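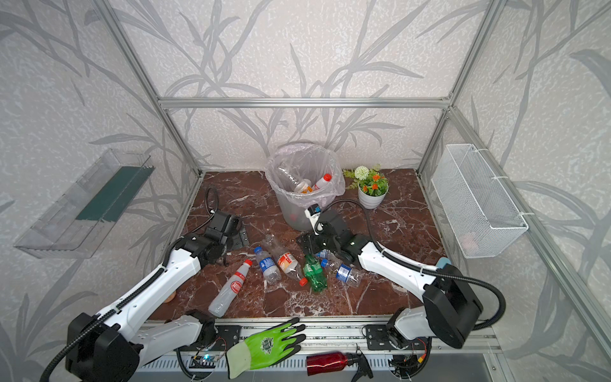 Warum soll man leere Flaschen sammeln? Eine Flasche aus Plastik verschwindet in der Natur nicht schnell. Sie bleibt viele Jahre liegen und zerbricht langsam in winzige Stücke. Darum kommt sie in einen Behälter, am besten mit einem Beutel darin. Bei dem grauen Eimer auf dem Bild ist der Beutel über den Rand gelegt -- so rutscht er nicht so leicht hinein. Drei Flaschen sind schon drin, andere liegen noch auf dem Boden aus Marmor.

Was passiert danach? In einer Sortierhalle werden die Flaschen nach Material getrennt. Dann macht eine Mühle aus ihnen kleine Flocken. Die Flocken werden gewaschen, geschmolzen und zu etwas Neuem geformt, zum Beispiel zu einer anderen Flasche.
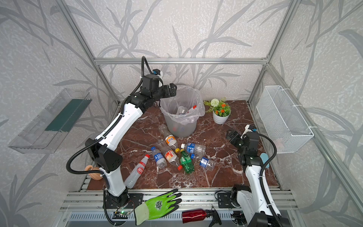 Durch die Wand vom Eimer sieht man ein wenig, was im Beutel ist.

Probiere es zu Hause: Sammle mit deiner Familie die leeren Flaschen an einem Ort. Aber frage zuerst, ob es für sie Pfand gibt -- diese Flaschen bringt man in das Geschäft zurück.

Text: Rekha Warrier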